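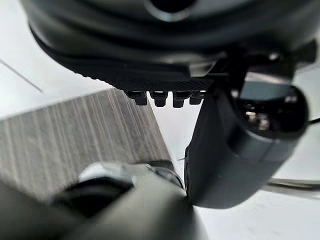

When Rok Đorđević teaches new people to guide a robot arm, he first asks them to put away the controller and move the arm with their own hands. "You must feel how heavy it is and where it resists," he says. "After that, remote control is easier to understand."

Đorđević works at Stillolgate, a small workshop in Plostholm, where he records demonstrations for a project called Radu. Over the last winter he and 2 colleagues collected 3,450 of them. An operator performs a task through the arm, and the recording is later used to train the control program.

I asked him what makes a demonstration good. He thought for some time before he answered.

"Calm hands," he said. "If the operator hesitates, the robot will learn to hesitate. I threw out 400 recordings of my own for this reason, and it was painful."

The view from the wrist is what he trusts most. A camera placed above the table shows the whole arm, but the last centimeters before contact are often hidden from it.
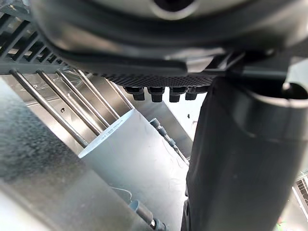
Wrist camera view at Stillolgate, with the gripper finger on the right and a pale gray cylindrical container in the middle.

"In the beginning I looked only at the fingers," he told me. "Now I look at the space between the finger and the object – this space tells me when to slow down."

He does not believe that one method will replace the other. Guiding by hand gives him better contact, while remote control lets the operator sit comfortably and work longer. For September he plans a comparison of both, with the same operators and the same tasks.

"I have my favorite," he said, "but I will not tell it to the operators before they try."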